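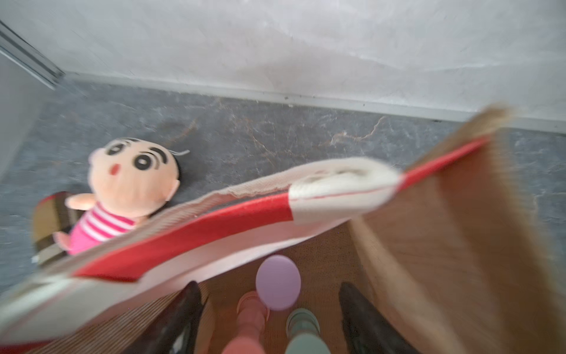 Culter Arts House

Culter Arts House is an independent arts center in the town of Culter. It holds two galleries, a courtyard garden, a print workshop and a small hall used for readings and concerts. Most of its program is made up of group exhibitions by artists working in textiles, print, photography and sound. Entry to the galleries is free.

History

The building was put up as a seed warehouse and later served as a furniture store. It stood closed for several years before a group of former art students took a lease on the ground floor. They used the front room for weekend shows and rented the back rooms as studios. The upper floor was added to the lease after the roof was repaired, and the name Culter Arts House was adopted in the same year.

The first exhibitions were short, often lasting only two or three days. Longer runs became possible once the center began to receive a yearly grant from the town. A fire in the neighboring building closed the galleries for one winter. There was no damage to the artworks, but smoke marked the walls of the stairwell and the hall had to be repainted.

Building

The main gallery takes up the front of the ground floor and has a floor area of 173 square meters. The smaller Upper Gallery is reached by the original warehouse staircase, and also by an elevator installed during the most recent building work. The hall seats 40 people on loose chairs. It has no fixed stage.

The courtyard lies between the main gallery and the print workshop. It is planted with ferns, hostas and one large fig tree, and is used for outdoor performances from June to the end of summer. Sculpture is shown there from time to time, though the ground is uneven and heavy pieces are usually placed near the wall.

Program

The center shows between five and seven exhibitions a year. One of these is always an open exhibition, for which any artist living in the district may submit a single work. The largest open exhibition to date received 543 entries and was hung in both galleries and along the stairs.

Gastetari, a series of evening events combining live drawing with improvised music, has been held in the hall since the center's second year. Musicians play while artists work on long sheets of paper fixed to the walls, and the finished drawings stay up until the following event. Recordings from the series have been issued on cassette.

Mạch was a touring exhibition of woven and embroidered work first shown in the Upper Gallery. It brought together 18 artists - most of them weavers, with a few painters and one sound artist - and later traveled to three other venues. The title is a Vietnamese word that can mean pulse, vein or circuit.

Print workshop

The workshop has two etching presses, a screen printing table and a darkroom. Members pay a monthly fee and may book the presses by the half day. Beginners' courses are held on Sunday mornings. The workshop also publishes Jultix, a stapled magazine of prints and short writing that comes out twice a year. Early issues were printed in one color only.

See also

Artist-run space
Community arts
Printmaking
Textile art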